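Udden Shared Workshop – minutes of the September members' meeting

Held at the long white bench, Monday, 7 p.m. Started at 7:20, once the chairs had been found in the spray booth again.

1. Last minutes
Approved. One member asked that "heated discussion about glue" be changed to "discussion about glue." Changed.

2. Money
The Talavera grant came through at 2,000 dollars. The lighting over the back benches gets done first. The request for an espresso machine was noted, as it was in the spring.

3. The white bench
The top is scuffed and streaky and has stopped responding to the usual cleaner. Sanding was suggested and voted down. Members are asked to use a cutting mat, of which we own plenty, all of them currently under the sink. Anything left on the bench overnight goes into the Clulline tub by the door and stays there until claimed. The tub is nearly full. It contains more than 20 pencils and a single oven mitt.
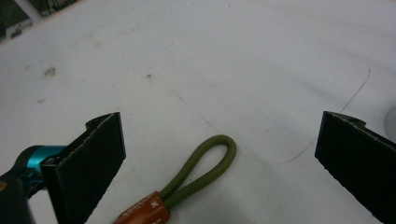 The small stuff took up most of the evening. Cord loops, pulls and end sleeves keep turning up loose, and the drawer marked CORD has become a drawer of everything except cord. Agreed: finished loops go in the shallow tray, sorted by cord color, and orange sleeves stay with the green loops they belong to. Loose sleeves go in the jar. A proposal to label the jar "jar" was withdrawn.

It was also pointed out that a braided loop left on the bench gets picked up as a key ring, a bookmark or a cat toy – all three have been confessed to. No action.

4. Jusis order
The bag makers at Jusis want their zipper pulls by the end of the month. We have the cord and we have the sleeves. What we lack is agreement on how long a loop should be. After 3 rounds of voting, the length stays as it is on the sample card. The sample card is missing. Whoever has it should put it back on the hook, no questions asked, or at most 2.

5. Other business
The back door sticks. It has been sticking since the meeting before last, and is carried over with our regards.

Closed at 9:05. Next meeting same bench, same time, bring your own chair.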